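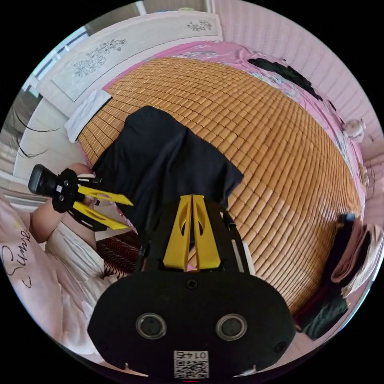

Black cloth on the tile mat, back bedroom. The white headboard with the gray flowers is at the top left.

The Summer Bedroom at Kravchuk

A short page about the back bedroom of the house at Kravchuk, where the folding and sorting gets done in August. The house is on the Grornville road, three miles past the Clutard turnoff. I have been going there every summer for 21 years, first as a guest and later as the person with the keys. Several readers of the kitchen page asked about the bedroom, so these are my notes on it.

The room

It is on the north side of the house and stays cooler than the front rooms by a few degrees in the afternoon. There is one window, one door that sticks in damp weather, and the bed. We use the bed as a work table during the day. The ironing board lives in the hall closet and the only proper table is downstairs, so anything that needs folding is carried up here and put down on the mat.

The mat

The mat is woven from small rectangular tiles, tan and orange. It covers most of the bed. People use mats like this for sleeping on in hot weather, and we do too, for the worst two or three weeks. The rest of the summer it stays on because it makes a firmer surface than a quilt. Cloth laid on it can be smoothed with the side of the hand.

Cleaning it is simple. Wipe it along the rows with a damp cloth that has been wrung out well, then go over it with a dry one. Do not soak it. Do not fold it against the rows. At the end of the season it is rolled up, tied in two places and stood in the corner behind the door.

I once worked out the number of tiles in the old mat, the one before this, by counting a row and multiplying. It came to 2,106, not including the ones that had already come off. I kept the loose ones in a jam jar for repairs and used maybe a dozen of them.

The headboard

White, carved with gray flowers and leaves. There is a larger spray on the left panel and a smaller cluster farther to the right. Dust gets into the carving and a flat cloth will not get it out. A dry paintbrush, one inch wide, does the job in a few minutes. I do this at the start of the season and again before closing up.

Fedir Panasiuk helped me get it up the stairs, which have a turn halfway. It went up on its side with a blanket around it. He measured the landing first and said it would clear, and it did, with very little left over.

The clothes

The black cloth is the piece across the near half of the mat. Dark cloth is folded in daylight in this room. The bulb overhead is weak and lint does not show under it.

Beside it there is a dark red fabric with black zigzag stripes. Patterned pieces go in their own pile. I line up the stripes at the edges when I fold, and the rest follows.

The order of work is the same most days. Everything is put on the bed in one heap. Large pieces are shaken out and folded first, which clears the space. Small things are left until last and go straight into the basket. A full load takes 33 minutes if there are no sheets in it. Fitted sheets I roll.

Storage

Folded things go on 3 shelves in the hall. Top shelf is spare bedding, middle is towels, bottom is whatever belongs to the people staying at the time. The labels on the shelves are older than I am and don't match any of this.

Winter blankets are kept in a Clistura chest at the end of the hall. It has a heavy lid and a rope handle on each side. I put newspaper in the bottom and change it once a year. The blankets come out on the first cold night, usually earlier than expected.

Other pages

The kitchen page covers the stove, the pantry and the big preserving pans. The porch page is being rewritten and will be back when the new screens are in. If you stayed at Kravchuk before the upstairs was painted and remember what color this room used to be, please write to me. I have been told green and I have been told yellow.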